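Brornolora 2 — is the new difficulty real or just bigger health bars?
Board: Reviews and Impressions
19 Aug 2024

saltmarsh_pete wrote:
I've read four reviews of Brornolora 2 now and every one of them says it is "more demanding" than the first game. I finished it last night on the Warden setting and I don't buy it. The enemies take longer to kill. The bog captain in chapter three has nearly 3,000 health against the 1,000 he had in the original, and he does the same three swings. You dodge left, you dodge left, you hit him twice, and you go back to dodging left. I could have done it while reading my mail.

I'm not saying it's a bad game. The swamp looks great, the music is better, and the grappling hook finally goes where you point it. But "demanding" used to mean I had to learn something.

quillback wrote:
Did you use the hook in the fights at all? The captain drops his guard for a second if you pull the shield. It cuts the fight about in half. The game never tells you this, to be fair.

saltmarsh_pete wrote:
I tried it and got hit out of the animation every time. If there's a window there, it's about the size of a postage stamp. And if the trick that makes the boss bearable isn't in the tutorial, the hints or the loading screens, I'm going to grade the fight I was given.

Tollgate wrote:
Pete's right about the health bars and wrong about the swings. There's a fourth one. It comes out under a quarter health and only if you're standing in the water. I know because it killed me for an hour.

My own gripe is with the cooking, which I haven't seen one reviewer touch. The first game had you find an ingredient and eat it. Now there are pots, recipes, spoilage and a pantry with a weight limit. I had 400 dried mushrooms at one point because I was scared to use them. Who asked for that?

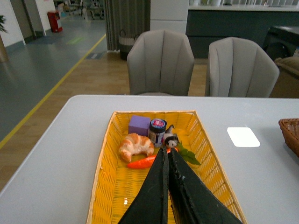
Kiran Yadav: I asked for it, more or less. The first game's food was a pause menu full of apples and you could eat nine of them in the middle of a sword swing. At least now you have to think before you leave camp. You didn't need 400 mushrooms, Tollgate. The recipe that uses them takes two.

Tollgate wrote:
"Think before you leave camp" is a nice way to say I spend ten minutes in a menu before every trip. And I still come back with a bag of spoiled fish.

quillback wrote:
Fish lasts longer if you salt it. Zillen sells salt for next to nothing after you fix his cart.

Tollgate wrote:
I never found his cart.

saltmarsh_pete wrote:
See, this is what I mean. Every time somebody has a complaint about this game, the answer is a thing that's hidden behind a cart. I don't think that counts as depth. It counts as a bad map.

Naveen Thakur wrote:
Long post, sorry.

I came to this after Lollari, which I played through twice in July, and I think the comparison helps. Lollari is hard and it's rude about it. You die to the first crab. But each enemy has a shape you can read, and when you lose you can usually say why. Brornolora 2 wants credit for the same thing and I don't think it has earned it. I died to the captain six times and I could explain maybe two of those. The camera got stuck behind a tree for one and I'm not counting that as my fault.

Where I'd push back on Pete is the health. Bigger numbers aren't lazy by themselves. The Bansal twins in chapter five have huge bars and that fight is terrific, because the second one changes what she does when the first one goes down. So somebody on the team knows how to do it. They just didn't do it everywhere, and the reviewers who call the whole thing "tightly tuned" must have stopped somewhere around the twins.
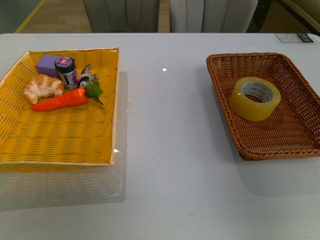 The pantry is the part I've gone back and forth on most. I like that it has a limit, and I like that food, salves and keepsakes all share the one container, so you have to choose. What I can't stand is the sorting. Everything you pick up gets dumped in wherever it fits, and after an hour mine looked like that yellow basket, with a croissant in with a jar and some little black-and-white animal on its side with its legs in the air. There's a sort button. It sorts by the date you found things. I'd love to meet the person who wants their soup filed by date.

Score, if you want one: a weak seven. I'd replay the twins tomorrow and I'd pay money to skip chapter three.

quillback wrote:
You can change the sort. Hold the button down and it goes to type, then weight.

Naveen Thakur wrote:
Is that in the manual?

quillback wrote:
No.

saltmarsh_pete wrote:
I rest my case.

Kiran Yadav wrote:
You two are determined not to like it. I found the hold-to-sort thing by accident in the first hour and I'm not exactly a careful player. I will give you the camera, though. The camera is bad in the trees and worse in the mill.

Tollgate wrote:
Went back and looked for the cart after reading this. It's behind the mill, where the camera can't see. Fixed it, bought the salt. The fish does last longer. I still think the first game was better off without any of it.

mod_harrow wrote:
Moving the sorting and cart stuff to the tips thread (page 595, yes, it's still going). Keep this one for impressions, please. And spoiler tags on chapter five from here on.

saltmarsh_pete wrote:
Fair enough. Tried the shield pull again before work, by the way. Got it once in eleven goes. The captain went down quicker and I felt nothing. Has anyone played it on the setting above Warden, and does he get a new move or only a longer bar?

quillback wrote:
Longer bar. Also he throws a frog.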